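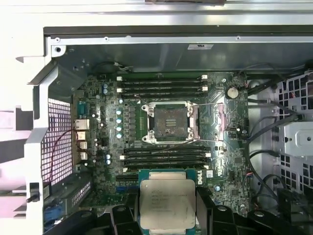

Dell with its side off. Green board, Intel Xeon.

Rotten night's sleep, so I was up at five making tea and feeling sorry for myself. November does this to me every year! I've decided the cure is to finally sort out the choir tour, so I sat down with the list and a packet of ginger biscuits (gone by lunch, no regrets).

The hall in Vusura wants 85 a night, which is fine, but the coach to Urkska is a horror. I rang round all morning and the best anyone could do was 3,530 for the lot, there and back, and that's without the driver's meals. We've got 60 singers on paper and I'd bet on far fewer when it's time to pay a deposit. Still, I said yes. My stomach went over a bit when I put the phone down.

Rehearsal in the evening and the altos were glorious, they really were. The Rerkel piece has been a dog's dinner for weeks and tonight the middle section just sat right, all those horrible low notes and everything. Basses flat as usual. I had a sore throat by the break and mimed the last 20 minutes, which I don't think anyone noticed.

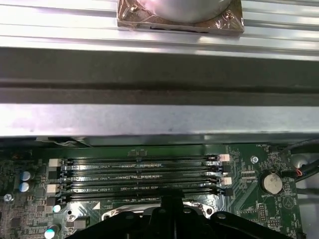 Copper plate on the ribbed rail, board underneath.

Home late, toast for supper, rain hammering on the back window. Must ring Vusura first thing about the piano, and find my other black shoe.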